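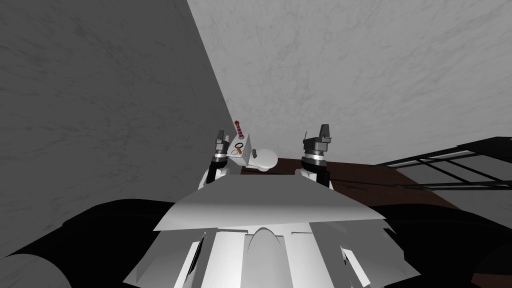 White panels, dark fingertips, corner of a room

Diary > Council watching > Clegg ward

Sunday, late, tea gone cold. So the visit to Clegg is off again! The county chair was meant to come and hear us out over the market road, and now the word going round is that it'll happen "once tempers settle" (whose tempers, I'd like to know). I'd even ironed a shirt.

The trouble is the leaflets. The Sulta side of the ward put out 325 of them saying the road money was already promised to them, and by supper the Trarkuleo people had their own version out, same font, opposite claim. I have both on the fridge. Neither one says where the money comes from.
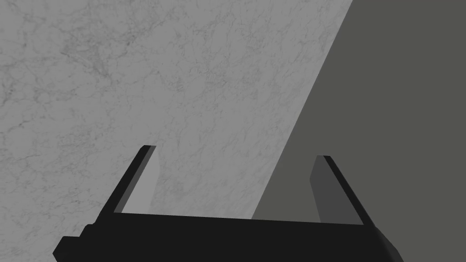
Black gripper, left finger leaning in

I went to the meeting at Semuvine Hall anyway, and sat through 7 speeches before anyone mentioned the road. The petition is up to 1195 names, which I think is pretty great for a place where half of us can't agree on bin day. One man wanted to send 5 delegates to the county office, then there was a row over who picks them, and I left while they were still at it.

Walked home the long way past the potholes. I still want the visit, but with both sides in the same room this time, and I'll write to the ward office in the morning if I can find a stamp.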